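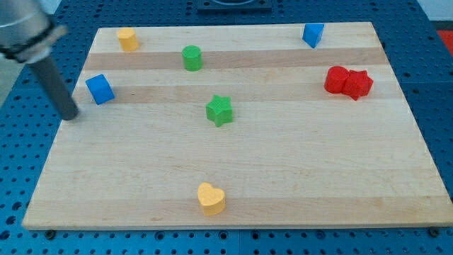 Shape block sets back on loan at Kellcombe

The wooden shape blocks can be borrowed again from the Kellcombe Toy Library, starting May 3, 2019. They were off the shelves for most of April while we sorted them, cleaned them and matched up the bags.

Each bag has a mix of shapes in red, yellow, green and blue. You will find cylinders, cubes, stars, hearts and triangular prisms. Colors and shapes vary from bag to bag, so a star might be green in one and red in another. Check the card inside the bag before you leave and again before you return it. We have 32 bags ready to go and nearly 100 loose blocks still waiting for a match. If you have a stray at home, drop it in the tray by the desk. There is no charge for late single blocks.

The striped maple boards go out with the blocks if you ask for one. They are pale enough that the colors show up well, and they give a child a flat place to work if your table at home is covered or uneven. Wipe them with a damp cloth and stand them on edge to dry. Please do not soak them. One board came back badly warped last year and had to be thrown out.

A few things families have done with the sets:

Put all of one color together, then mix them and sort by shape.

Stand the cylinders on end and lay the heart flat, and ask which ones will roll.

Push two blocks of the same color together and have your child find another pair.

Trace the star and the heart on paper. The points of the star take some patience.

Loans are for three weeks, one bag and one board per family. You can renew once by phone or at the desk. The larger building sets from Moncrieff Hall are not part of this loan and stay in the playroom.

Returns can go to Kellcombe or to the Gemcombe branch. Boards should come back to Kellcombe only, as Gemcombe has no shelf deep enough for them.

Recent items
New hours at the Gemcombe branch
Puzzle swap: what to bring
Vodell train track, missing pieces list
Playroom floor repairs finished

Contact the desk | Copyright Kellcombe Toy Library | Back to top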